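Household Chores Study – Call for Participants

The Ratby Home Tasks Group in Stetdale is looking for people who do ordinary housework and have opinions about how it ought to be done. You don't need any technical background whatsoever. If you have ever taken a dish out of someone else's hands and put it away properly yourself, we would be very glad to hear from you.

We have been working for a good while now on a question that sounds simple and keeps getting bigger, namely whether machines can do household and shop-floor chores yet. We don't mean one chore, done once, with everybody holding their breath. We mean the sort of thing you do at the end of an evening while thinking about something else, such as clearing a table, hanging up the glasses or putting the cups back where they live. Our current round is all about stemware and cups, and the job is to get each wine glass from the table onto a curly wire holder without knocking over its neighbors.
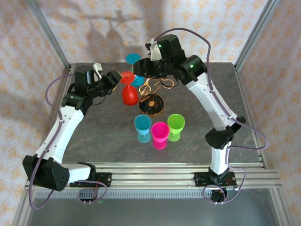

The trouble is that people who build robots are not always the best judges of a tidy kitchen. Our engineers are lovely, patient people, but they will happily call a task finished when a glass is more or less where it should be, and anyone who has waited tables or raised children knows that more or less is how you end up sweeping the floor. So we would like outside eyes. We want people who can watch a recording of a chore being done and tell us, in their own words, whether they would have left it like that or gone back and fixed it.

What you would be doing

Each participant comes in for 2 sessions. In the first one you do a handful of chores yourself, at your own pace and in your own way, and talk us through them as you go (it feels odd for a minute or so and then most people rather enjoy it). In the second you sit down with a cup of coffee and go through short recordings of our machines attempting the same kinds of jobs. You score each attempt, and you tell us where you winced. We care a great deal about the wincing – it has taught us more than some of our measurements have.

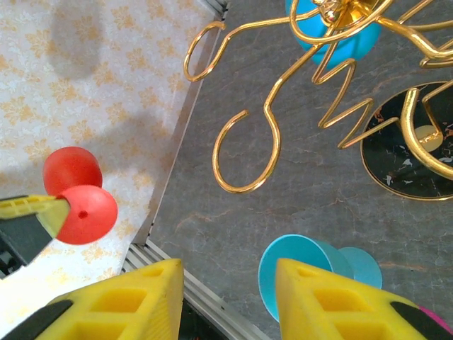

Sessions last 80 minutes, with a break whenever you'd like one. They are held in our rooms on Zillano Street, on the ground floor, with step-free access from the parking lot. Tuesday is our main day and we can usually offer a slot at 10 in the morning or at 6:30 in the evening for those of you who work.

Who we are looking for

Anyone 18 or over is welcome. We would especially like to hear from people who have worked in restaurants, hotels, stockrooms or store kitchens, from home care workers, and from people who find some chores hard on their hands or their back and have worked out their own ways around it. Left-handed people, please do apply, as we have far too few of you. You should be comfortable standing for short stretches, though we have a stool and are happy to arrange things differently if standing is a problem.

We are hoping to enroll 178 people in this round, which will run through the end of March. So far our list leans heavily toward folks who already like gadgets, and we would love some skeptics to even it out.

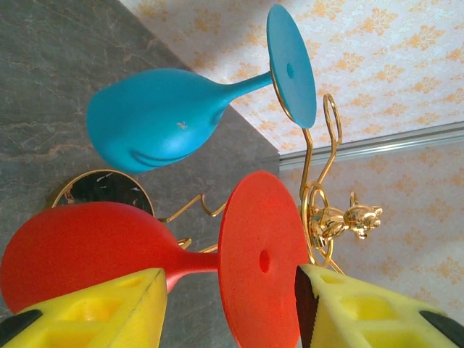
Will I have to work next to a moving robot?
You will be in a separate room for both sessions, and everything you score will be on a screen. If you are curious and would like to see the machines in person afterward, we can arrange a short visit with a staff member.

What you get

We pay $80 for each completed session, and we cover bus fare or parking. If you have to stop partway through, you will still be paid for that session. We record your hands and your voice while you do the chores, and your face stays out of it. You can ask us to delete your recordings at any time before the round closes.

How to apply

Please write a few lines to Hortensia Henríquez, Participant Coordinator, Ratby Home Tasks Group, 2217 Zillano Street, Stetdale. Tell her which chore you are fussiest about and which times suit you. You are also welcome to drop a note at the front desk, where Crescencio Mendoza can give you the consent form to take home and read without any hurry. The form is available in English and Spanish, and in large print. If you took part in our earlier Navarrete round, the one with the towels, you may apply again – just mention it in your note so that we can put you with a different set of recordings.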